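In praise of the badly arranged book

16 Nov 2020

I've been buying art books since I was 23 and I've reached the stage where the shelves are making decisions for me. Something had to go to the Trarnton charity shop last month, so I sat on the floor with two piles, and after an hour I noticed that every book in the going pile was in alphabetical order. I mean inside. Artists from A to Z, one page each, a picture and a paragraph, off you go.

I used to love those! My first proper one had 400 painters in it and I read it on the bus to Matomcombe with the thing propped on my knees like a tea tray. I can't pretend it did me any harm. But I never once looked at it again after I'd found the people I liked, and I think the alphabet is to blame.

What the alphabet does is let the editor off. Put a Dutch still life next to a piece of 1970s performance because both names start with H, and everybody says how fresh, what a surprising pairing. It's a surprise in the way that a stranger sitting next to you at the dentist is a surprise. You could swap them for any two others and the book would be just as good, and that bothers me more every year. 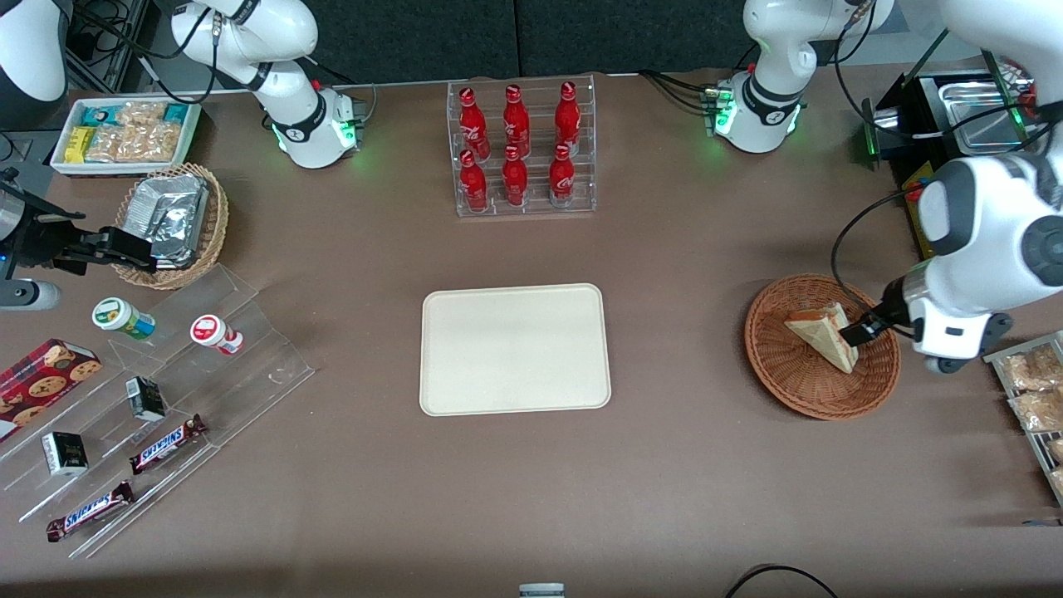
What the muddled ones do better

Compare the book that stayed, which is Touran Farahani's fat history of the printed poster, published by Comadach in a binding that gave up within a fortnight. There is no sensible order to it at all. She starts with railway notices, wanders off into soap for two chapters, goes back to fix something she'd said about lithographic stones, and then spends 15 pages on one street in one town because she plainly couldn't bear to leave. The index is hopeless. I have never found anything in it on purpose.

And yet I know that book. I know roughly where things are by how thick it feels under my left thumb. She puts two posters side by side because she wants to argue about them, and sometimes I think she's wrong (the soap chapters, mostly) and I argue back in pencil. You can't argue with the letter H.

My friend Prodromos Lazaridis disagrees with all this, loudly, and he does teach the subject so I ought to give him a fair go. His view is that students need a way in, that a book with a strong line of argument bullies people who don't know enough yet to push back, and that an A to Z at least leaves the reader free. Fine. I can see it for the one-page-each reader who wants to look somebody up before an exam. But we all have a phone for that now, and a phone doesn't weigh as much as a paving slab. 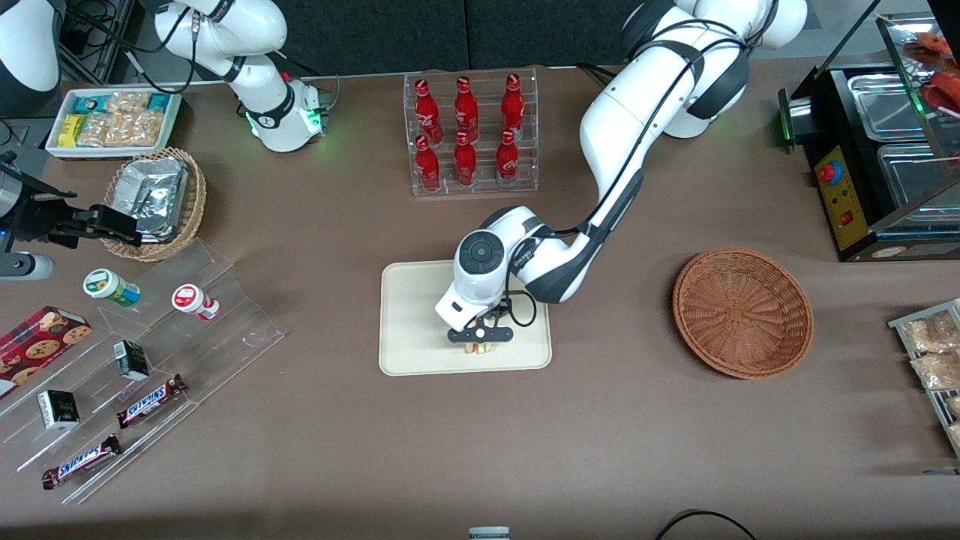

Size is my other grumble, while I'm here. The big Konstantinidis survey has 1,712 plates and I defy anyone to hold it open in bed. Most of those plates are printed so small that you're really looking at a list of things that exist. I would rather have a handful of pictures on a plain ground with space round them, the way that beige tray has a stretch of brown tabletop to itself, and somebody telling me why these and why together. Give me a page that's mostly margin. I'll happily pay the same for it.

I'm not asking for every art book to be eccentric, and I've read some terrible ones where the author's personal journey takes up more room than the art. There's a middle way, and the old museum catalogues had it: somebody had to hang the show, so somebody had to decide what went next to what, and the book came out in the order of the rooms. You turned a page and you turned a corner. I've still got one from a June exhibition I never even saw and I could walk you round it.

The going pile went, by the way, all except the bus one. It's propping up the end of the poster shelf, where Farahani's spine leans on it.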